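Projection flicker in Room 2, stop-motion loop
Status: Open, waiting on parts
Product: Kurex media player, firmware branch 5
Site: Aoun gallery, ground floor

Reported in February by the exhibitions desk. The film loop in Room 2 plays correctly for the first few minutes, then a dark band rolls up the wall every few seconds. Sound is fine. Visitors have mentioned it at the front desk.

Update 1
Restarted the player and the projector. Band gone at opening, back by 10:40 a.m. Same file on the spare player shows the same band, so the file or the projector is the likely cause. Swapped the HDMI cable for a new one from the Fisteck box. No change.
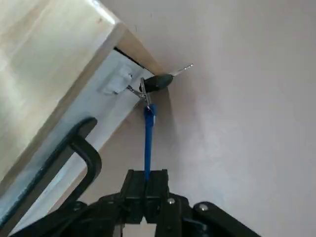
Update 2
Checked the file. The artist's studio shot the piece on film at 16 frames per second and the transfer house delivered it at that rate. The Kurex player does not list 16 as a supported output rate and falls back to 60 Hz. Rekeo support asked for a copy of the playback log. Sent the last 200 lines.

Update 3
Reply from Rekeo: log shows no dropped frames. They suggest turning off motion smoothing on the projector and setting the lamp to fixed output. Smoothing was already off. Lamp was on auto dimming, now fixed.

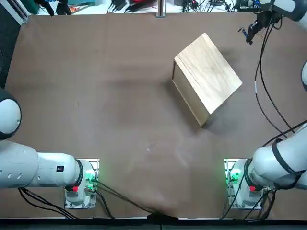
Ran the loop for 40 minutes with the room lights down. The band appeared twice, both times in the night sequence. Much better than before but not fixed.

Update 4
Asked the studio for a new transfer with frames repeated to fill a 24 fps file. They want to see a test first, as they don't want the movement to look any smoother than the original. Test clip to be made from reel 5, the part with the paper moon.

Next steps
Replace projector lamp when it arrives. Leave fixed output on. Do not update the player firmware until the test clip has been approved.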